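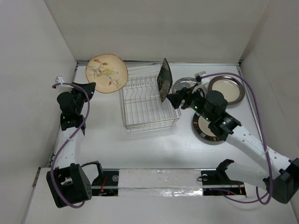 Two arms on the plate bench, anyone else got them yet?

Started by potwash_gaetano

potwash_gaetano
Posted 25 September 2022

Hello all, long time reader, only ever posted in the dishwasher salt thread. I'm kitchen porter lead at Covcombe (conference centre, big banqueting side, weddings on top) and since February we've had a two-arm cell at the end of the wash line doing racking. The firm that put it in is called Brukel. Plates come to it any old how and the arms pick them up and stand them in a wire rack. That's the whole job. It doesn't scrape, doesn't wash, doesn't stack the clean ones away, it just racks.

I'm asking because my manager Lilian wants me to write a page for the other sites in the group on "how the team has found it" and I've started it three times and I don't know what I think! So I thought I'd ask you lot. What changed at your place, if you've got anything like it? I don't mean the sales stuff, I mean for the people on the shift.

My bit so far. Racking was the job you gave to whoever was new, or whoever had a bad back that day and couldn't do pans. It was boring but you could chat. Now it's me or Yurani minding the cell and you can't really chat because you're half listening for it to stop. We're less knackered at the end of a wedding, I'll give it that. My wrists are better than they've been in years. But it's quieter down that end and I'm not sure I like it.

Gaetano

steamroom
Posted same day

Ours is a hospital kitchen so it's trays, no fancy china, but we had a single arm on trial for a few months and I'd say the same about the chat. The dirty end used to be where you found out everything. Who was leaving, who was off with who. We moved the arm's bench round so the minder faces the rest of the line and that helped more than anything the engineers did. Might be worth asking if yours can be turned or if it's bolted down.

Also how many plates are we talking? We were told a number in the meeting and never got near it.

potwash_gaetano

It's on its own frame with white walls round it so it could go round in theory, good shout, I'll ask. The walls were a surprise to me, I thought it'd be a bare bench, but apparently it likes a plain background.

Numbers, right. A full banquet for us is 900 plates on mains. The first month it did 237 on its best night and the rest went through by hand as they always had. Now it'll do almost 900 if they're the plain white ones and nobody drops a fork in with them. Mixed crockery is a different matter entirely, see below when I've had my tea.

lil_m

Hi, I'm the Lilian in question, he told me he'd posted so I've made an account, hope that's all right. Lilian Mushi, I look after back of house at Covcombe.

I just want to say for the record that no one's hours were cut. We said that at the beginning and it's still true. What did happen is that two people left over the summer for their own reasons and we filled one of the posts and not the other. I know how that looks and I'd prefer to say it here than have somebody else say it for me.

grillpan_ruth

Well that IS a post gone though isn't it. Not having a go, Lilian, fair play for being straight about it, but this is how it always goes. Nobody is ever sacked for a machine. Somebody leaves and the advert never goes up. I was a steward at my last place (Ruth Apaza, some of you will know me from the old board) and we argued for eighteen months to get "posts" written into the agreement and not "people". It makes all the difference. Gaetano, if you're writing a page for the other sites, put that in it. They'll want to know.

lil_m

I don't disagree with you Ruth, and he can put it in. I'd only add that we'd had that post empty for months at a time before, with no machine at all, because we couldn't get anyone to stay in it. Agency would send someone, they'd do two shifts and vanish. I'm not saying that makes it fine.

grillpan_ruth

You might have got someone to stay if the pay had gone up by what the machine cost! But I said I wasn't having a go so I'll leave it there.

potwash_gaetano

Had my tea. Mixed crockery.

We've got the Restrepo room upstairs which is the one with all the odd plates, the events people bought them from all over because the brides like it. Patterned rims, birds, gold bits, metal-looking ones, dark ones. They're lovely and I hate them. Different sizes, different lips, some you wouldn't put through a hot cycle if you'd paid for them yourself. By hand you don't even think about it, you feel the weight as you pick it up and your hand sorts itself out.

The cell had to be taught them. That's been the bit of the job I never expected. Yurani and me have spent whole afternoons putting odd plates down in daft places, flat, in the corner, up against the wall, one near another one, and letting it have a go. The dark ones gave us trouble for ages and the shiny ones still do. You sit there going come on, come ON, like you're watching someone parallel park.

And here's what I can't decide about. I'm better at my job than I was, I think? I could tell you things about plate rims now that I'd never have put into words. But I've been doing it nineteen years and it was all in my hands, and now I've spent half a year getting it out of my hands and into that thing. Nobody asked if I minded. I don't know that I do mind. I'd have liked to be asked.

yurani_s

I'm Yurani, hello!! I want to give the other side because he is making it sound like a funeral.

I came to Covcombe from hotel laundry and I was going to be one of Lilian's two-shift vanishers, I'll admit it. Wet sleeves, same thing over and over, home at one in the morning. When the cell came I said I'd learn it because I thought it would get me off the pans (it did not get me off the pans). But now I can swap the finger pads, I can restart it, I know which faults are real and which ones you just clear, and Brukel's engineer rings ME when he wants to know what it's been doing. I've never had a job where someone rang to ask me something. I'm doing a certificate in it after Christmas and Covcombe is paying for it.

So yes it's quieter. Gaetano also used to sing, so quieter is not always worse.

potwash_gaetano

I still sing.

steamroom

Ha. Yurani that's great, and good luck with the certificate. Can I ask the awkward one, did your money go up when you took on the resets and the pads and being rung by engineers? Because ours didn't. It was "part of the role developing". One of our lot refused to touch it for that reason and I thought he had a point.

yurani_s

A bit. Not straight away. Lilian sorted it after I asked, and then Gaetano's went up too because I'd told him to ask.

grillpan_ruth

Good. Put THAT in the page as well. Ask on day one and get it in writing before it's plugged in, because once you've shown you'll do it for nothing that's the rate.

vilho_i

Evening. Vilho Ikonen, I fit line equipment for a living, not for Brukel, and I've put in a couple of Ustar conveyor jobs that do something similar. A few things from my side of the fence, take them or leave them.

One, whoever racks by hand now should be in the room when the thing is being specified. I've seen cells go in where the rack was at the wrong height for the person emptying it, all day long, so you save their wrists and ruin their shoulders. Nobody had asked them.

Two, don't let anyone talk you into taking the hand-racking bench out. Keep it. You'll need it on the night the cell's down and you've got a full house.

Three, and I'll get told off for this, I don't think two arms on a plate rack pays for itself in a small kitchen and I wouldn't sell you one. In a place doing banquets, maybe. For anyone reading with forty covers, buy a better sprayer and some decent mats.

potwash_gaetano

Number two, yes!! They wanted our bench for storage and I sat on it, more or less. We've needed it twice. One of those was a wedding and I've never been so glad of a bit of stainless steel.

Rack height I hadn't thought of. Yurani's shorter than me and she does most of the emptying. Yurani, is it all right?

yurani_s

No, it's too high. I've been standing on a crate.

lil_m

You've been standing on a what? Can we talk about this tomorrow please, both of you.

grillpan_ruth

There you go Gaetano, there's your first paragraph.

steamroom

Seconded. And ask about turning it round while they've got the spanners out.

potwash_gaetano

Right, I've got more out of one evening on here than three goes at that page. I'm going to write it with the post that wasn't filled, the money, the bench and the crate all in, and the bit about being asked, and Lilian's said she won't tidy it up. If she does I'll post the original.

Still want to hear from anyone who's had one longer than us, mainly whether the shiny plates ever get any better. I've got a Restrepo do on Saturday and I'm already planning on doing the silver ones by hand.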